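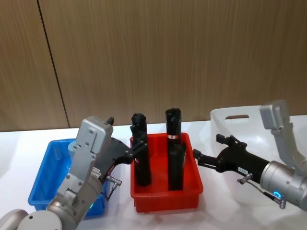
Setting up the tray positions on the two-arm cell

Do this after a tray has been moved, after a gripper change, or when either arm starts catching the rim of the red tray. You need the pendant, a 5 mm hex key, a roll of masking tape and both black cylinders.

1. Wipe the table and put the trays back: blue on the left, red in the center, white bin on the right. Tape the corners of the red tray so it can't slide.

2. Stand both cylinders in the red tray with a hand's width between them. The one with the white label band goes on the right.

3. Set the speed to 18 percent on both arms. Leave it there until step 8.

4. Jog the left arm in first. Bring the fingers alongside the upper part of the left cylinder and stop before they touch. Keep the right arm back on its own side while you do this.

5. Close the left gripper slowly. If the cylinder leans, open up, correct the wrist and try again. Save the point as RED_L.

6. Open the left gripper and lift straight up to 121 mm above the rim. Save that as RED_L_UP.

7. Repeat with the right arm for RED_R and RED_R_UP. Approach with the fingers slightly open. Check the cable under the gripper at both points. It should hang free of the rim. If it pulls, loosen the clamp, give it more slack and tighten it again.

8. Run the pick cycle five times at low speed, then raise it to 95 percent and run it again.

Write the new values on the Stalance sheet. Petronella Masilela keeps the old ones if you need to go back. If RED_R keeps drifting, check the gripper mounting screws before you teach it a third time.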